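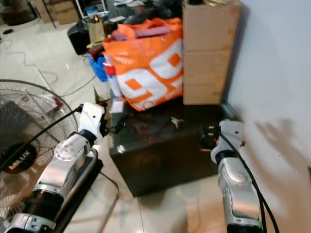
Photo: Maritza Escobar

Progress report to the Fernthorpe Fund
Trallamora Oral History Project
7 November 2024

Hi all,

Time for the second update, and it's a much happier one than the last. When I wrote to you in August we had a pile of tapes, one working cassette deck and a lot of hope. We now have 41 interviews fully transcribed, another 18 digitized and waiting in line, and I've stopped dreaming about tape hiss (mostly).

So, the tapes. The original collection came to us as 179 cassettes, recorded by the old Trallamora library over a good long stretch of years, and the labels were all over the place. Some had a name and a date. Some had "Mrs. B, kitchen" and that was it. I spent most of September just listening to the first few minutes of each one and writing down whatever I could catch – who was talking, which street they mentioned, whether a dog was barking over the good part. Slow work, but I loved it! We matched a name to almost 80 of the mystery tapes that way, and a lot of those came from people calling in after the piece in the Arnel newsletter. One woman recognized her grandfather from the way he said "creamery."

The creamery, by the way, has turned into the big theme. I'd pitched this to you as a project about the flood and the old rail line, and both are in there, but what people wanted to talk about was the creamery. Who worked there, who got married out of there, what the whistle sounded like at noon. I'd like to shift the listening booth content in that direction if you're okay with it. It doesn't change the budget.

On money, we're in decent shape. Transcription is running under what I planned and tape repair is running over (sticky tapes are a pain, and the splicing supplies went up in price), and the two pretty much cancel out. The full sheet is attached. The one line I'd flag is permissions. Tracking down families takes phone calls and stamps and a fair amount of driving, and I only set aside a tiny bit for mileage. I'd like to move what's left in the printing line over to cover it and do a smaller booklet. Let me know if you need that request on a separate form.

What hasn't gone well: the website. The search is clunky, and it chokes on anyone whose last name has an apostrophe in it, so three families can't find their own people. Our web person is on it. I also missed the school visit I promised for October – the teacher changed jobs and I had to start over with the new one, who's great, and we've settled on January.

Next up is finishing those 18, getting signed permissions for the first batch and picking clips for the booth. The booth is going in the reading room at the Inthanon Street branch, next to the big windows, and they've already cleared the corner for us.

If any of you are passing through before the holidays, come and listen to a few. Ask for the one about the runaway milk truck.

Thanks again, really.

Maritza Escobar
Project lead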